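Progress Report to the Honorato Foundation
Clovidmont Youth Football Program, Preseason Period
Submitted 11/27/22

Summary

The Foundation's grant has supported the preseason phase of the Clovidmont Youth Football Program as planned. Registration closed with 184 players, against a capacity of 300 set out in the original proposal. Enrollment in the two older age groups met expectations. Enrollment in the youngest group did not, and the program has adjusted its roster plan to reflect this. All required coaching positions were filled before the first practice in July.

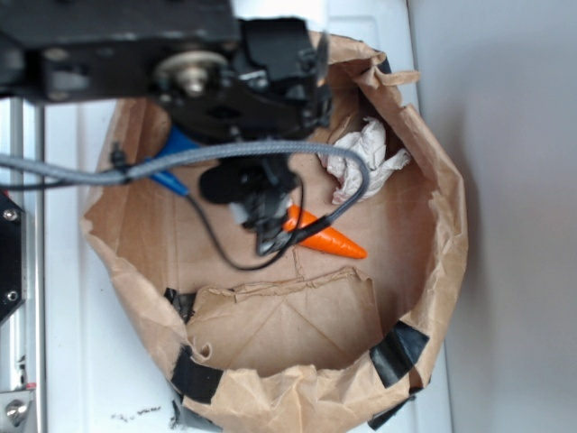 Clovidmont Athletic Association — Office of Youth Programs

Coaching and Staffing

The program is led by Jussara Bezerra, who was appointed head coach after serving two seasons as defensive coordinator. She oversees 20 assistant coaches across the three age groups. Each assistant completed the tackling safety course before being assigned to a squad, and certificates are held at the program office.

The position of offensive coordinator was filled late in the preseason. Until then, Coach Bezerra divided those duties between two assistants, and the installation of the passing plays ran one week behind the practice calendar. The lost time was made up before the opening game.

Practices and Games

Squads practiced three evenings per week at Brovano Field. Two sessions were canceled on account of lightning and one was moved indoors. The preseason scrimmage against Clakeck was played as scheduled. Clovidmont lost the senior game by a touchdown and won the junior game. Coaches reported that pass protection needs further work — a concern also raised last year — and additional line drills have been added to the weekly plan.

Two players were removed from practice under the concussion protocol. Both were cleared by a physician and returned to full participation.

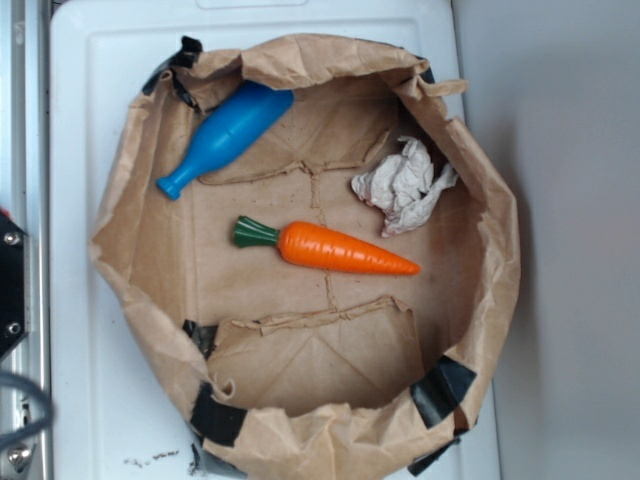
Use of Funds

The Foundation's award for this period included $3,000 for helmet reconditioning. This amount has been spent in full. Remaining equipment costs, including shoulder pads for the junior squads, were met from registration fees. No transfers between budget lines were made, and none are requested at this time.

Next Period

The program will open winter conditioning to all registered players and will begin recruitment for the youngest age group earlier than in the past. Visits to the elementary schools are being arranged by Adalberto Paiva, program manager. The Association also asks the Foundation to confirm whether unused travel funds may be carried into the spring — a written reply before the next budget meeting would be appreciated.

Respectfully submitted,
Adalberto Paiva
Program Manager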